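3.2 Tabletop disposal of small packaging

The second task group in the Pallham household set concerns the clearing of light packaging from a table into a small bin. It was chosen for its frequency in ordinary homes and for the short reach it requires. 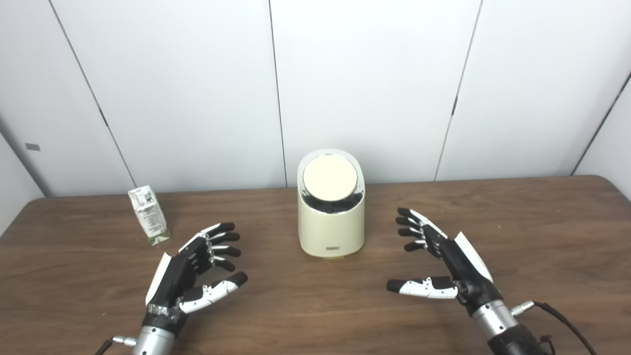
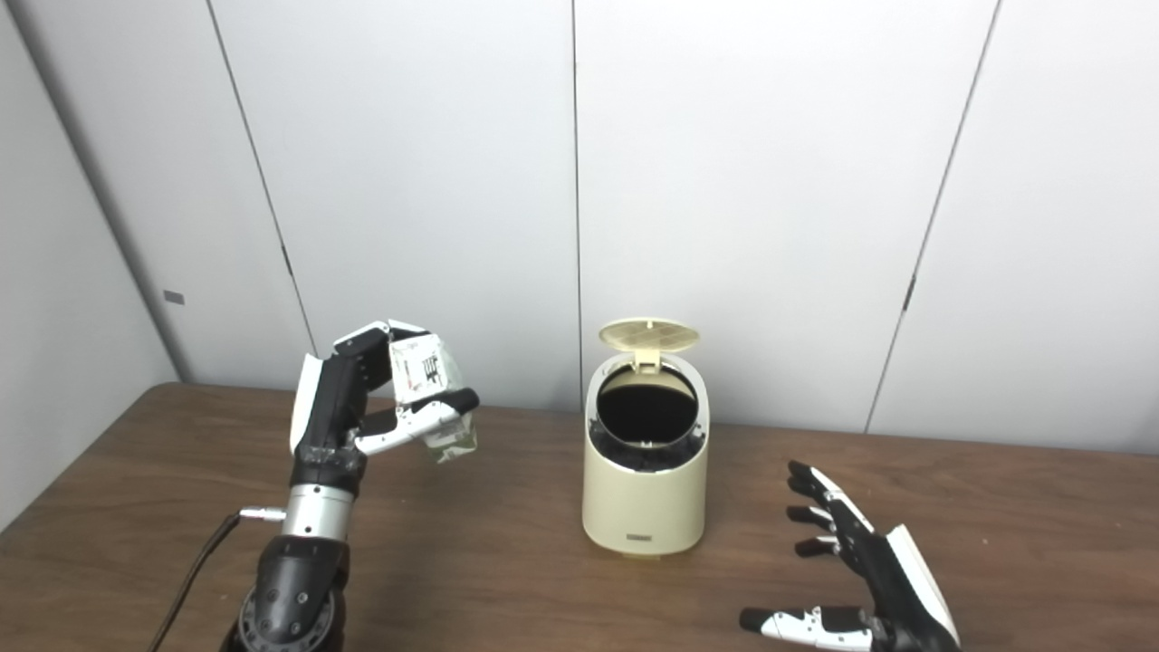 Figure 6. Tabletop disposal task. First image: cream cylindrical container with chrome rim and lid, and a small beverage carton. Second image: clear plastic package held above the table, with the bin open.

Items were limited to packaging that can be lifted with one hand – cartons, wrappers and similar light waste. Each trial was set to begin with one item on the table and to end when that item was inside the bin and the hand had moved clear of the rim. An item left resting across the opening was scored as incomplete.

The set holds 1,000 trials, of which 70 were kept apart for testing. A further 34 were removed during review after the two Desinow raters disagreed on the end point. Placement of the bin was varied between trials, but its distance from the front of the table was held within the limits given in Section 3.1. Soft packaging is treated separately from cartons in the results, as the two differ in how they settle once released.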